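7.3 Gripper does not close fully on fabric (fault 446)
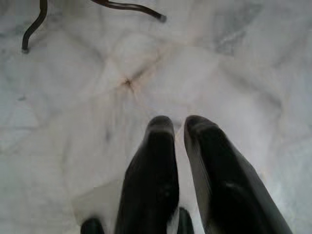

Wrist camera view: fingers over white fabric, small gap between them, nothing held.

Fault 446 is raised when the controller has sent a close command and the fingers have not reached the expected position within 800 ms. The arm stops where it is and the lamp on the Sunar controller turns amber. The last wrist camera view stays on the screen until the fault is cleared.

CAUTION: The fingers may move without warning when the fault is cleared. Keep hands out of the work area until step 6 is finished.

1. Press STOP on the pendant. Do not use the emergency stop unless someone is at risk.
2. Select Jog and raise the wrist 20 cm clear of the fabric.
3. Switch off gripper power at the Forkbridge junction box and wait for the lamp to go out.
4. Check between the fingers and at their base for lint or thread. Remove it with the plastic tweezers supplied. Do not use a blade.
5. Move each finger by hand. Both should travel freely. If one sticks, go to section 7.5.
6. Stand clear, restore power and press Clear.
7. Run Open/Close Test from the Service menu.

Note: On units with firmware 14 or earlier, the test must be run twice. The first result is not stored.

If the fault comes back during the test, leave the gripper switched off and fit the lock-out tag. Write the fault number and the fabric type in the log, then contact Mieczysław Marciniak at Jusov service. Do not lengthen the close time to get round the fault.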